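Le magazine de décoration Kasten consacre la couverture de son numéro d'août à une série de la photographe Jarmila Šimek, réalisée dans un ancien relais de poste transformé en logements. L'annonce a été faite le 4 mai 2026 par la rédaction.

La série compte 15 vues d'intérieur, retenues parmi 176 prises de vue. Elle montre surtout les pièces communes du bâtiment, dont l'escalier central et la grande cuisine du rez-de-chaussée, restaurés par l'agence Skodell. Les travaux ont duré deux ans. 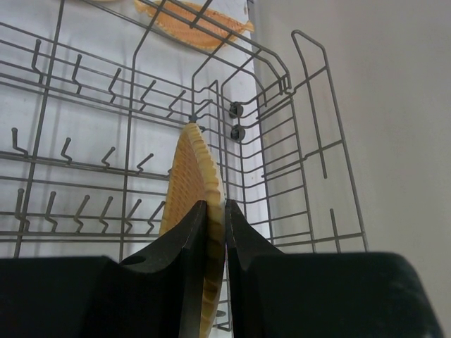
*Disque jaune orangé à texture gaufrée, devant un égouttoir gris.*

Selon Aisyah Ong, directrice artistique du magazine, le choix s'est porté sur une image prise tôt le matin, sans éclairage d'appoint. « Nous avions reçu des propositions plus spectaculaires, mais celle-ci tenait mieux avec le titre et laissait de la place en haut de page », explique-t-elle. Le cadrage vertical a été légèrement resserré à l'impression.

Jarmila Šimek travaille pour la presse de décoration depuis neuf ans. Elle avait déjà publié deux reportages dans Kasten, sans jamais obtenir la une. Pour cette commande, elle a passé trois jours sur place avec son assistant, Jui-lin Mak, chargé aussi des retouches. 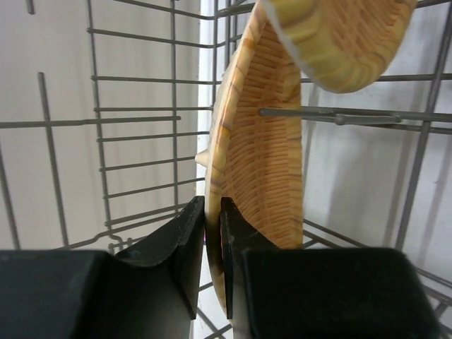
La photographe dit vouloir garder dans ses images les traces de la vie courante, ce que les stylistes retirent d'ordinaire avant la prise de vue. Elle a refusé que la cuisine soit vidée pour l'occasion. Une assiette ronde à motif de vannerie, debout dans un égouttoir en fil gris, lui convient mieux qu'un plan de travail nu, et la rédaction l'a suivie sur ce point. Le dossier intérieur occupe douze pages.

Une exposition accompagnera la parution. La galerie Drellent présentera en août des tirages grand format de la série, avec un texte d'Eckhard Schwerdtfeger sur l'histoire du relais. L'entrée sera libre. Un tirage signé, limité à 131 exemplaires, sera vendu sur place.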